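Palacios: A Two-Player Puzzle Platformer
Final Project Report, Game Development Studio

1. What we set out to make

Palacios is a side-scrolling puzzle game for two players sharing one screen. One player is Ornoneck, a stonemason who can pick things up. The other is Fukudine, a draft of cold air who cannot. The original pitch promised 30 levels, a branching story, online play and a weather system. The finished build has 14 levels and a door that sticks. Our instructor had written "scope?" in the margin of the pitch, and we took it as a compliment on our ambition.

The team was 2 people. Higinio Ayala did the level layouts, the art and most of the sound. I wrote the physics code and the menus, and I am also writing this report, so any blame is going to be distributed a little unevenly.

2. The physics problem

The whole game rests on crates. Ornoneck stacks them, Fukudine blows on them, and they fall over in ways that are supposed to be useful. We started with the built-in rigid body system and default friction, which gave us crates that behaved like wet soap. I raised the friction. Then they behaved like they were nailed down, and Fukudine became a character who could do nothing at all, very quietly.

The fix took most of September. Each crate now checks whether it is being pushed by a player, by wind or by another crate, and uses a different friction value for each. It is not how the real world works, but players stopped complaining about it, and the real world does not have to ship.

We still get one bug where a stack of five or more crates starts to hum. You can see it shiver if you stand still. Leave it long enough and the top crate leaves the level at high speed. We capped stacks at four.

3. The shop level

Level 9 takes place in a corner shop run by a merchant called Floltia, who sells you the glass key if you can reach it. It was the level that changed the most. In the first version the shelves were evenly spaced, the aisle was wide enough for a truck, and there was one item per shelf. Testers said it felt like a museum. Higinio rebuilt it with a narrow aisle, stock piled at different heights, and signs bigger than the things they stand over.
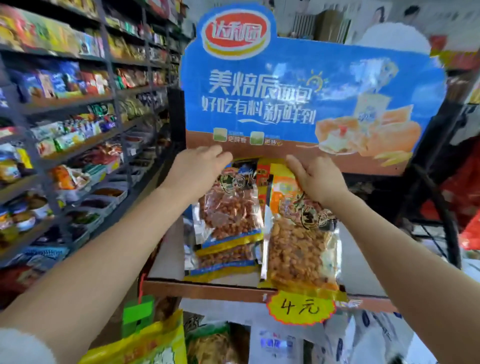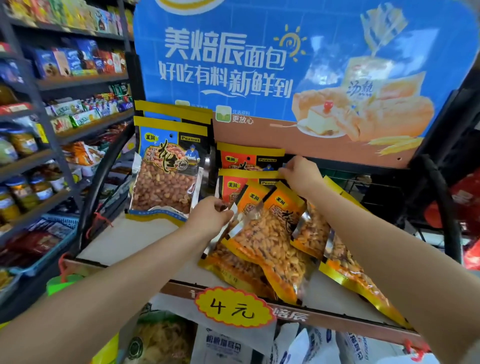
Bags of peanuts under a blue header board.

The rebuilt version has 252 separate objects in it, and the frame rate noticed. Only the ones within reach of a player are simulated now. The others are asleep until somebody touches a neighbor, at which point they all wake up together and there is a small but definite stutter. We decided to call this "impact" and added a thud sound to cover it.

4. Playtesting

We ran two rounds of testing in the media lab, mostly on people who were there to print something. Pairs played for as long as they wanted and then filled out a short form.

What we learned from the first round was that the tutorial was bad. It explained the wind controls in a text box, the text box went away after four seconds, and most players were looking at the other half of the screen. In the second round we cut the text and started Fukudine in a room with one feather and one switch. People got it right away. I had spent a week on that text box.

The other finding was about arguing. We had worried that players would get frustrated with each other, and they did, loudly. Those same pairs also kept playing the longest. One pair would not give back the controllers. So we dropped the hint system we had planned, partly on those grounds and partly for lack of having built it.

5. What we would do differently

Start with one finished level. We built all the levels to half quality and then had to fix the same mistakes in each one by hand, in order, with Higinio reading the list out loud.

Use version control from the first day. We had a shared folder with files named "final," "final2" and "usethis." Level 6 as it exists in the build is older than the Level 6 we meant to hand in. It has no music. A few testers said they found the silence eerie and effective.

Save files also need work. The game saves when you reach a door, including the door that sticks.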